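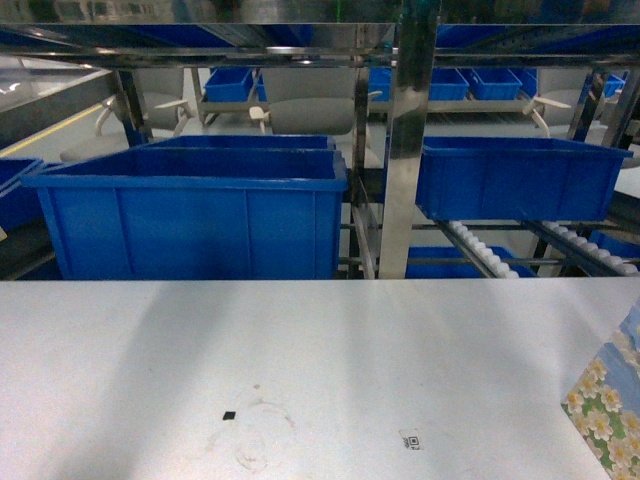
Nembridge Checkout Event Log, release 8

Summary

Event-level records from the checkout and wallet screens of the Nembridge app, a combined travel, grocery delivery and payments app used in Covden. The log covers one calendar month, September, and was prepared for work on payment failures and abandoned carts. Maintainers: Jianguo Lu (pipeline), Eugénie Texier (schema and documentation).

Contents

events/ holds one Parquet file per merchant. There are 203 merchants in the raw export and 187 in this release. The rest were dropped because they had no completed payment in the month.
merchants.csv maps merchant_id to a service category.
schema.json lists the 29 columns with types and null rules.
CHANGES.txt is the release history.

Main columns

session_id: random string, reissued each time the app is opened. It can't be used to follow a customer across sessions.
event_type: one of cart_open, cart_edit, pay_start, pay_ok, pay_fail, pay_cancel.
ts_utc: event time in UTC, whole seconds. Covden local time is not stored.
amount_minor: basket total in minor currency units, including delivery and excluding tips.
method: card, wallet, bank_transfer or cash_on_delivery.
fail_code: filled only when event_type is pay_fail. Codes are those returned by the Flomex gateway and are passed through unchanged.
client: android, ios or web.

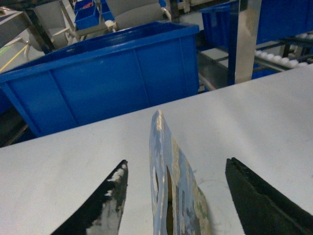 Processing

Raw events are read from the Flomex export and joined to app events on the order reference. The reference is then removed. Duplicate gateway callbacks are collapsed to the earliest one. Test accounts are filtered by the list in config/test_accounts.txt, which is not distributed. Rows with a missing ts_utc are discarded.

Rebuild with:

make clean
make release MONTH=09

The build needs read access to the export bucket. Without it, use the Parquet files as shipped.

Known issues

Cash on delivery orders have pay_ok written when the courier closes the order, so the gap between pay_start and pay_ok is delivery time and should not be read as payment latency.

Web sessions that time out produce no pay_cancel. They end at pay_start.

Merchants in the Yu district were moved to a new settlement account during the month. Their merchant_id values changed at that point and both old and new values appear. merchants.csv has a successor_id column for joining them.

Refunds are not included. A refunded order looks the same as a completed one.

Suitable use

Funnel analysis, failure code counts, testing of retry rules. The log is not suitable for estimating customer spend, as sessions can't be linked, or for comparing merchants by revenue.

Access and terms

Internal use and named research partners. Do not attempt to match sessions to customers. Requests for access and corrections go to Eugénie Texier. Build failures go to Jianguo Lu, with the full make output attached.

Last updated 2022-02-10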